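Ernel soft gripper review: what it cost us, and what I'd budget for next time

By Kristýna Mikuš
Posted in Equipment, 5 October 2026
Filed under: grippers, home robots, spending money

I put off writing this one for most of the summer. The gripper itself is easy enough to write about (I like it, I'd buy it again, you can stop reading now if that's all you came for!) but the buying of it was a longer business than I expected, and I wanted to get my receipts in order first so I wasn't telling you stories. So get yourself a coffee, because there's a fair bit on quotes and shipping before I get to the bit where it picks things up.

Some background if you're new. We are a small group at Drurnham working on household tidying, meaning the everyday mess that ends up on bedroom and hallway floors. We already had the arm, and we'd been running it with a plain two-jaw gripper from Biseck that came in the same crate. The Biseck is a good, honest tool and I still use it for blocks and bottles. What it doesn't care for is anything thin and floppy lying flat on a hard floor. Paper, scraps of packaging, a sock. The jaws come down, click on the tile, and you've gone through the whole motion for a corner of an envelope.

That's what sent us shopping for something softer.

What we looked at

We got three quotes. One was from a big supplier and was so far over our heads that Norbert Malý printed it and stuck it on the fridge. The second was a suction cup setup from Tichý, which I was keen on for a week or so, until I started adding up the pump, the hose, the fittings and the noise. It would have been lovely on flat card and not much use on laundry, and I couldn't talk myself into buying two end tools in one year. The third was the Ernel.

The Ernel was listed at $1280 with the carry case, the spare skins and the mounting plate. I wrote and asked what it would be without the case, and a very nice person came back the same afternoon with $1166. I mention this because I almost didn't ask! If you're buying for a small group, always write the email. The case is a handsome thing with foam cutouts, and ours would have lived under a desk.

Now for what wasn't in the quote. Shipping was extra, and so was the longer cable, which we needed because our arm's connector sits on the wrong side (you should check this on yours before you order, it's the one thing I'd call a real trap). The mounting plate fit the bolt pattern but left the cable pinched against the wrist, so Kamil Krajčí made us a spacer one evening out of scrap. It's ugly and it has held up fine. I would put a little money aside for that kind of part in any gripper budget, plus a day of somebody's time, and the day will cost you more than the part.

You get a 30-day return window, counted from delivery. Ours sat in its box for the first stretch of that while we waited on the cable, so order the cable first or order them together.

Setting it up

The paperwork is thin. There's a folded sheet with decent drawings and a link to a longer manual, and the longer manual is well written but seems to be for a slightly older version, with the settings page in a different place. I lost a morning to that. Cristóbal Montecinos found the right menu by poking at everything, and after that we were opening and closing in minutes.

Force comes set rather high from the factory. For soft goods I turned it well down and then crept back up over a few sessions. If you only take one setting from this page, start low. With light stuff you'll have more luck with the hand spread a bit and pressed gently to the floor before it closes than you will with a hard squeeze, and your skins will thank you too.

Living with it

We've had it working for nearly 90 days now, mostly on floor pickup, and mostly in a furnished bedroom, which I'd recommend to anybody planning a trial like this. A clear bench makes everything look good. A bedroom has a bed that sticks out where you'd like to drive, shiny tile, bedding hanging down, and dark places underneath where the camera has a hard time making out what's what. It costs you almost nothing to set up, and it'll teach you more about your purchase than the sales sheet will.

Our usual job is torn cardboard into a bucket. I know it doesn't sound like much! But torn cardboard is a lovely mean little test: every piece is a different shape, the small ones lie dead flat, and there's often paper mixed in that slides away as soon as you touch it. Kamil tears up the delivery boxes for it, so the material budget is zero, and Norbert has pointed out that it's the only line in the whole plan that came in as forecast. 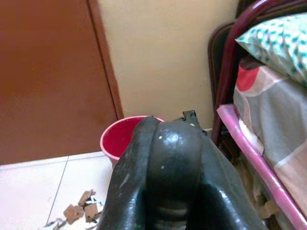 Photo: Cristóbal Montecinos / Drurnham

The cardboard is down at the left, next to the near finger, and the red bucket is over by the door. Look at how much of the view the gripper takes up. I'd count that as my biggest complaint, and you won't find it on any price list. The fingers are fat and rounded, and with the camera mounted down at the wrist they cover a good part of whatever you're reaching toward, including one side of the bucket. We've been planning our approaches around it, coming in so the target stays off to one side for as long as possible, and that works well enough. Still, if I were doing the budget again I'd put in a second camera, mounted somewhere up and away, from the very start. We left it out to save money and I've regretted it more than once.

My other grumble is dust. The skin is glossy and it hangs on to every speck, and the black shows all of it. A wipe with a damp cloth sorts it out in no time, but it does need doing, and I've come to think grip on paper suffers when we skip it (that's a feeling, I haven't measured it). We keep a cloth on a hook by the controller now.

On the good side, it's kind to things. I've had it against the wall, the door, the bed rail and more than once my own shin, and none of us have a mark to show for it. On larger bits of card it's very dependable, and on crumpled stuff it's a joy to watch. The tiny flat pieces remain hit and miss. Some days it gathers them up sweetly and other days it just pushes them along the tile, and I don't think any amount of fiddling will get a hand of this shape all the way there. Nazar Maksymiv, who does our perception code, thinks a thin fingernail insert would help. Ernel tell me there isn't one in the catalog, so he's drawing his own.

Running costs

So far, low. We've swapped one set of skins, from the spares in the box, and I did it early because I was curious how hard it was. (It's fiddly the first time. Warm hands help, and so does not doing it over a carpet, where the little retaining clips vanish.) I'm allowing for two more sets next year, which may turn out generous, but the shipping on a small order stung enough that I'd sooner buy them together.

Would I buy it again?

Yes, at the price without the case. If your work is boxes and bottles, stay with a two-jaw and spend the difference on cameras. If it's laundry, packaging and general household floor mess, then the Ernel is worth a quote, and I'd draw up your list like this:

Gripper without the case
Long cable, same order
Two spare sets of skins
Something for a spacer or bracket
A second camera
A day of setup, and another for the manual

A few of you have asked whether the spacer drawing can be shared. Kamil says yes, once he's fixed the hole that doesn't line up. I'll add it to the downloads page when he hands it over.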